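Skostness Domestic Robotics Group – Minutes of the Good Practice Meeting
Held on 16 February 2026 in the upstairs meeting room, Gotbridge

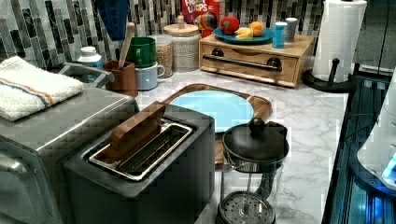 Siham Hourani asked, before the chair had quite finished welcoming people, whether the group meant its rules to cover every kitchen task or only the ones where something gets hot, as the draft sent out in December could be read either way and she had read it both ways herself on the train. The chair thanked her and said it was a very good place to begin, and so the meeting began there.

Present: Rania Twal (chair), Ghassan Azar, Rania Sabbagh, Siham Hourani, Nabil Tannous (minutes)

Apologies: none received

1. Scope of the kitchen rules

There was a long and friendly discussion. Ghassan felt that the rules ought to cover any task done on a worktop where a person might also be standing, whether or not heat was involved, and he gave glass as his main reason. A glass coffee maker knocked over on a stone-hard surface is a nuisance at best, and it has nothing to do with heat. Rania Sabbagh agreed with him but was worried about the document growing so long that new operators would sign the back page without having read the middle. She reminded everyone that the old Masri handbook ran to 300 pages and that she had only ever met one person who claimed to have finished it.

It was agreed that the rules would cover all worktop tasks, and that the parts about heating appliances would go into a section of their own, printed first.

2. Minutes of the last meeting

Accepted, with one correction. Under item 4, "the arm should be parked" should read "the arm should be parked and the brakes confirmed". Nabil apologised for the slip and has changed the shared copy.

3. Heating appliances

Ghassan introduced his paper, which he had kindly shortened to two sides. His main proposal was that toasters, toaster ovens and kettles should be unplugged at the wall for any task that doesn't need them on, and that the operator should say so out loud before starting. He knows that saying things out loud feels silly when there are only two of you in the room, but he has done it for a whole season at the Jidora kitchen and found that after the first week he stopped noticing.

Siham asked about cloths and towels. The draft says that nothing made of fabric may rest on a heating appliance during a run, and she wondered if this was too strict, given that people do put towels on top of toaster ovens at home and a robot meant for homes will have to cope with them. The chair said this was the heart of the matter, really, and that she would be sorry to see the practice kitchens become so tidy that they stopped resembling anybody's kitchen. After some back and forth the following wording was settled on:

Fabric, paper and wood may be on or in a heating appliance only while that appliance is unplugged. The operator checks the plug by hand, at the socket, at the start of each session and again after any break.

Rania Sabbagh asked for "wood" to be included so that stand-in slices for toaster tasks would be caught by the same rule, and everyone was content with that. She also asked that it be the plug that gets checked and never just the switch, and the wording above reflects this.

4. Speed and force near the worktop

Nabil reported on the trial of the slower setting. Operators had grumbled a little to begin with – mostly about reaching to the back of the counter, where it does feel rather like waiting for a bus – but the grumbling had died down. It was agreed to keep the slower setting as the default whenever a person is within arm's reach, and to allow the ordinary setting when the floor line is clear.

The chair asked whether the limit of 50 newtons for closing the gripper on glass should stay. Ghassan thought it generous. Siham thought so too, but pointed out that heavy jars need a firm hold if they are not to slip, and that a jar of grain dropped from a height is worse than one squeezed a little hard. No change was made for now. Ghassan will look at separate limits for thin glass, thick glass and crockery, and will bring his figures to the next meeting.

5. Layout of the practice kitchens

Rania Sabbagh led this item. She has been going round all the kitchens, and is grateful to everyone who put up with her standing about with a clipboard. Her recommendations were as follows.

Breakable things should be set back from the front edge by at least the width of a hand before a run, unless the task is to work near the edge.

Long handles, spoons especially, should be placed so that the arm does not have to pass across them to reach something else. If that can't be managed, the operator should note it on the session sheet.

Real food packets may stay out on the counter, as they are useful and people do leave them out. Anything opened should be dated.

Play food should be washed on the same day as the crockery it is kept on.

Siham asked whether the last of these needed to be a rule at all. Rania said it did, and that she would rather not go into why over biscuits. The recommendations were accepted as a whole.

6. Stopping and reporting

The chair went through the stop procedure once more for the benefit of all. Anyone in the room may call a stop, for any reason, and does not have to explain until the arm is still. She was particularly keen that newer people should hear this from someone senior on their first day, in person, because a poster by the door can't answer a question.

Near misses are to be written up the same day, on form 12, even where nothing was broken. Nabil asked people to please write in sentences. The last batch included a form that said only "mug", and he has been unable to find out which mug or what happened to it.

7. Training

Refresher sessions will start at 945 Gotbridge Road once the room is free, with Ghassan and Siham sharing the teaching. Existing operators will attend once a year. New operators will shadow someone for three sessions before running a task alone, and the person they shadow will sign their sheet. Siham asked for the sheet to have a space for comments, and Nabil will add one.

8. Any other business

Ghassan asked whether the rules could be given a shorter name, as "Skostness Good Practice Rules for Shared Worktops, Revised Draft" does not fit on the label of the folder. Several suggestions were made and none was adopted. The chair will think about it.

Rania Sabbagh thanked Nabil for the biscuits.

Actions

Ghassan Azar – propose separate gripping limits for thin glass, thick glass and crockery
Rania Sabbagh – write up the layout recommendations on one page, for each kitchen
Siham Hourani – draft the first refresher session with Ghassan
Nabil Tannous – put the agreed wording under item 3 into the draft, move the heating section to the front, and add a comments space to the training sheet
Rania Twal – folder name, and a note to all kitchens about the plug check

The next meeting will be held in the same room, on a date to be sent round by the chair.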